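Robotics club: sorting cell update

The senior robotics club has moved on from line-following cars and is spending this term on a sorting cell. The job is to take mixed push-button switches off a conveyor and put each one in the right bin. It sounds small, but it has filled every session since March.

Soledad Fuentealba and Hongjun Li are looking after the arm and hand. Shiyu Kang is writing the part of the program that decides what colour a cap is, and Ieva Lūse keeps the log. The group has named the cell Jia, after losing a vote to call it Goromdale.

Colour has been the slow part. The program was trained on 1,211 photos the students took themselves, and it still mixes up yellow and white when the ceiling lights are on. Shiyu wants to try a matte cover over the lights before taking more photos. Grip is the other problem – a switch lying on its side needs a different approach from one standing up, and the hand tends to push the first kind along the belt.
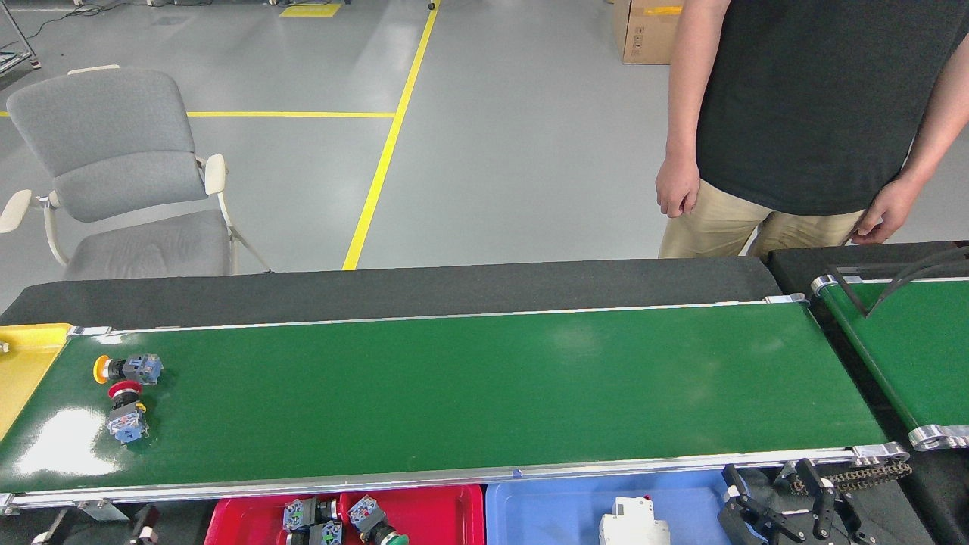
Photo: Huiling Cao

At the practice run the switches were placed at the end of the green belt, with the red and light blue bins set out below it. The target for the regional meet is 20 switches in one run without a person touching anything. The students have not reached it yet and are working on the pick-up position first.

The club meets in the technology lab after last period and finishes at 5 pm. Year 10 students can join at any time and don't need to know how to program. We are also short of small plastic trays, so if you have some at home, please leave them at the front office marked for Huiling Cao.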